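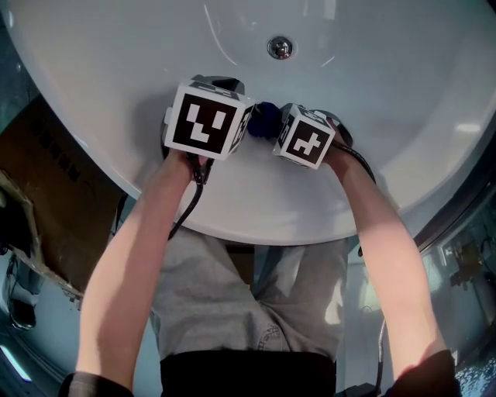
Item 4: the white tub, upstairs bathroom

Zarkerstead House Residents' Association
Minutes of the July meeting, held in the front lounge, 7.10 pm

Chair: Irina Voicu
Minutes: Petrică Nedelcu

1. Welcome
Irina welcomed everyone in out of the rain and thanked the Dobre family for the lemon slice, which had mostly gone by item 2. Apologies were received from both households in Unit 5.

2. Last minutes
Accepted, with one correction: the neighbour who lent us the ladder was from Vukora Street and not Hureck Lane. Petrică is sorry for the mix-up and has been round to say so.

3. Money
We have $372 in the kitty after paying $78 for the new letterbox locks. Irina reminded us, very kindly, that three households still owe for the winter quarter.

4. Upstairs bathroom
There was a long and good-humoured talk about the colour of the walls, with pale green favoured over cream. All agreed the bathtub should stay, being a lovely generous shape and dear to those of us with sore knees. The Hureck plumbing people have quoted $101 to look over the taps and pipes. Moved Irina, seconded Petrică, carried.

5. Garden
The lemon tree needs a proper prune and the hose has wandered off again. If it is in your shed, please pop it back by the side gate, no questions asked.

6. Other business
Parking near the bins was raised and held over to next time, as the hour was getting on and the kettle had boiled.

Meeting closed 8.45 pm.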